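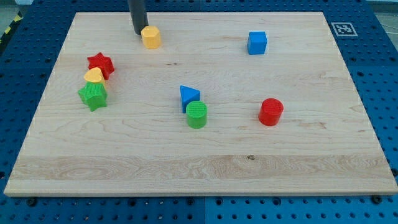 Progress report to the Nevel Fund
Vocal learning in captive gray parrots: second reporting period
Submitted 8 Apr 2026

1. Status

The project is on schedule for the listening work and behind schedule for the production work. Spending is within the approved budget in every category except audio equipment, where the overrun is explained in section 6. We request one change to the work plan, set out in section 7, and no change to the total award.

2. Background to this period

The grant supports a study of how adult African gray parrots copy the timing of short sound patterns. Earlier work on parrots has mostly asked which sounds a bird can copy. Our question is narrower: when a bird copies a pattern, does it also copy the gaps between the sounds, and does it keep the proportions of those gaps when the whole pattern is played faster or slower?

The first report covered housing, health checks and the recording of each bird's existing calls. This report covers the listening tests, the start of production training and the first scoring of the recordings.

3. Birds and housing

The study group is made up of 12 adult birds, all housed at the Fotulwood aviary. No birds were added or removed during the period. One bird was rested from sessions while it molted heavily and was vocal only at dusk; it has since returned to the normal schedule. Its missed sessions will not be made up, and its data will be analyzed with the gap marked.

All birds are weighed before their first session of the day. No bird was outside its normal weight range at any weigh-in. Food is not withheld before sessions. Rewards are small pieces of nut, counted as part of the daily ration. The aviary veterinarian inspected the group twice and asked for one change, a wider perch in the sound room, which was made.

The sound room door seal was replaced. Before the replacement, calls from the main flight could be heard on the room microphone at low level. The affected recordings have been tagged. They remain usable for timing measurements but will not be used for pitch.

4. Listening tests

The aim of the listening tests was to find out whether the birds can tell apart two patterns that use the same sounds and differ only in the gaps. A bird sits on a start perch, hears a repeating pattern from a single speaker, and flies or steps to a second perch when the pattern changes. Moves made when there has been no change are recorded as false alarms and are followed by a short pause.

Each bird was given 400 scored trials, spread over the period. Sessions were ended early if the bird left the start perch three times without a trial in progress.

Ten of the birds met the criterion agreed in the work plan. The remaining two did not. Of these, one had a high rate of false alarms from the start and did not improve. The other responded correctly to changes that made the pattern slower but missed most changes that made it faster. We do not yet know why, and a hearing check is planned before any more trials are run with that bird.

Among the birds that met the criterion, performance was better when the changed gap was at the end of the pattern than when it was in the middle. This matches what has been reported for songbirds in similar tasks, but our trials were not balanced for it in the early sessions. The trial list was corrected midway through the period. Results from before and after the correction are being kept apart until the analysis at Albers is complete.

A control condition, in which the speaker clicked at the moment of change but the pattern stayed the same, produced no increase in moves. We take this as evidence that the birds were not responding to switching noise.

5. Production training

Production training began later than planned. The delay came from the playback system, which added a short and variable lag before each pattern. The lag did not matter for listening trials. It would have made any measurement of a bird's answering time unreliable, so training was held back until the system had been rebuilt and tested.

Training follows the call-and-answer method described in the proposal. The computer plays a pattern of two to five whistles. Any vocal answer is rewarded at first, then only whistled answers, then only answers with the right number of whistles. Timing is never rewarded. This is central to the design — if the gaps are copied, they must be copied without having been trained.

At the close of the period, training stages were as follows:

Any vocal answer: all birds in training
Whistled answers only: seven birds
Correct number of whistles, two-whistle pattern: four birds
Correct number of whistles, three-whistle pattern: one bird
Longer patterns: none

The original work plan had expected all birds to be at the three-whistle stage by this point. Progress within stages has been close to what was predicted, and the shortfall is almost entirely the late start.

Two unplanned observations may be of interest. Several birds began to produce parts of the training patterns in the main flight, outside sessions. One bird not yet in whistle training has also been recorded giving a two-whistle pattern that it could only have heard from other birds. Both complicate the design, as the birds can no longer be treated as fully independent learners. We have placed a recorder in the main flight so that this can be measured.

6. Scoring, data and equipment

Recordings are scored at Albers by two people working separately, neither of whom knows which pattern the bird had heard. Onset and offset are marked for each whistle. Agreement between scorers was good for whistles and poor for low growls and clicks, which are often run together. Growls and clicks will be scored as present or absent only.

A backlog of 17 sessions had not been scored when this report was prepared. It is expected to clear before the next scoring round begins.

All raw audio is stored in two copies, one at Fotulwood and one at Albers. One drive failed during the period. No data were lost, but the second copy took several days to restore, and we now check both copies weekly.

The audio equipment line is over budget by 10 percent. The cause is the rebuilt playback system and the added recorder in the main flight. The difference has been covered from travel, where a planned visit was replaced by remote meetings.

7. Requested change

The work plan calls for a comparison group at Kusthorpe to begin listening tests in the next period. We ask that the Kusthorpe work start with production training instead. The birds there have had no contact with ours and no exposure to the training patterns. Starting them on production would give us a group in which each bird's exposure is known from the first session, and would offset the problem described in section 5. Their listening tests would follow in August. Staff time and cost are unchanged, and the sound room at Kusthorpe is already fitted with the rebuilt playback system.

We would need a decision before the Kusthorpe birds begin getting used to the room — the first patterns they hear will depend on it.

8. Next period

Listening tests at Fotulwood will close once the hearing check is done and the birds that did not meet the criterion have been retested. Production training continues at two sessions per bird per day. Tempo changes will be introduced for any bird that is stable on the three-whistle pattern, beginning with slower versions. The scoring guide will be revised to cover the new treatment of growls and clicks and will be sent to the Fund with the next report, along with the itemized accounts.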